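The Long Way Round to a Loaf

Bread made slowly is having a lovely moment in Dostwood, and it begins with a jar of flour and water on a windowsill

There is a smell that comes down Halim Street at ten to six in the morning, and if you have ever caught it you will know why people in Dostwood put up with living on such a steep hill. It is rye, mostly, with something sour and appley underneath. Follow it up past the chapel and you reach a blue door, a bench, and usually a short line of people in coats over pyjamas.
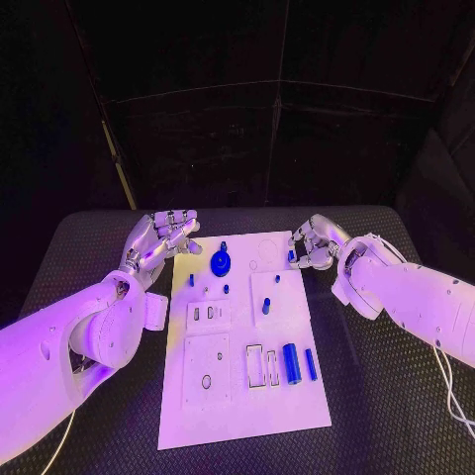
Words by Sheila Wainwright
October 9, 2000
Food & Home

The blue door belongs to Marlies Wyss, who came here from the Swiss side of Lake Constance with two suitcases and a jar of sourdough starter wrapped in a bath towel. The starter was her grandmother's. It lives in the coolest corner of the bakery and is fed at nine every night, Christmas included.

I had eaten sourdough before, of course. I thought it was the chewy stuff you get in restaurants with too much salt on the butter. Then in July a friend handed me the end of one of Marlies's loaves, still a bit warm, with nothing on it at all, and I stood in the road and ate the lot. The crust shattered! The middle was soft and damp and tasted of about five things at once, and I have been pestering her for lessons ever since.

What makes it so different is time. An ordinary loaf can be mixed, risen and baked in an afternoon. Marlies's dough takes the best part of two days, and for most of that it is left alone in the cold while the wild yeasts plod along. "You are not making the bread," she told me on my first morning, slapping my hand away from the bowl. "You are keeping it company."

She bakes four kinds. The dark rye is the one the queue is for, a brick of a thing that keeps for ten days and is better on the third. There's a wheat loaf with a bit of spelt in it, a seeded tin loaf for the school run, and a plum bread that turns up when the plums do and causes real bad feeling when it sells out.

The flour comes from Derek Nuttall, whose mill sits on the river at the bottom of the valley. He grinds on stone, slowly, so the grain stays cool, and he will talk about it for as long as you can stand up. I could stand up for quite a while. He let me put my hand under the chute, and the flour came out as soft as talc and smelling of hay. I'd never thought of flour as having a smell. Now I sniff every bag I open.

Derek nearly gave up in the lean years, when the shops wanted everything white and cheap. What kept him going was a handful of home bakers who drove out from as far as Rutiron to fill their own sacks. Cyril Sedgwick was one of them and is still at it, aged eighty-one. He bakes on the floor of a brick oven he built in his garden from an old outhouse, and his loaves come out black on the bottom and glorious on top. He gave me one to take home on the train. I had to move carriages, as people kept asking for a piece.

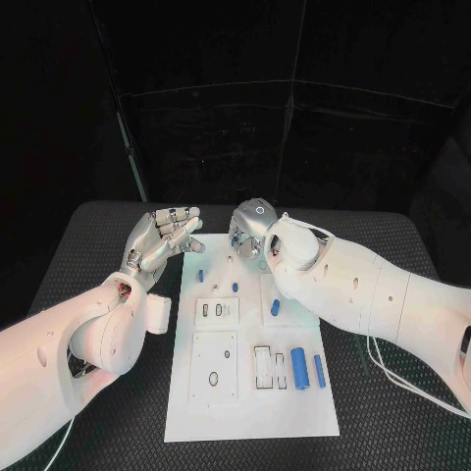
Starting a jar of your own

You can do this at home, and you should. Take a clean jar and stir together a few spoonfuls of wholemeal rye and the same of lukewarm water until it looks like wet cement. Put a saucer on top and leave it somewhere you'll walk past. Each day, tip half away and stir in fresh flour and water. For the first couple of days you may get a burst of bubbles and then nothing whatever. Carry on. By day 5 mine smelt of old trainers and I was ready to bin it, but Marlies said to wait, and by the weekend it was sharp and fruity and climbing up the glass.

When it doubles within a few hours of being fed, you can bake. Marlies's beginner's loaf uses 675 grams of flour, a big ladle of starter, enough water to make a sticky dough and a good spoon of salt. Mix it in the evening, fold it over on itself whenever you pass the bowl, and put it in the fridge when you go to bed. Bake it the next day in a lidded pot, as hot as your oven will go.

My first was flat. My second was flat with a hole in it. The third rose up like a hat and I rang my mother.

Marlies Wyss's bakery on Halim Street opens at six and closes when the shelves are bare. Derek Nuttall sells flour from the mill door; bring your own sack.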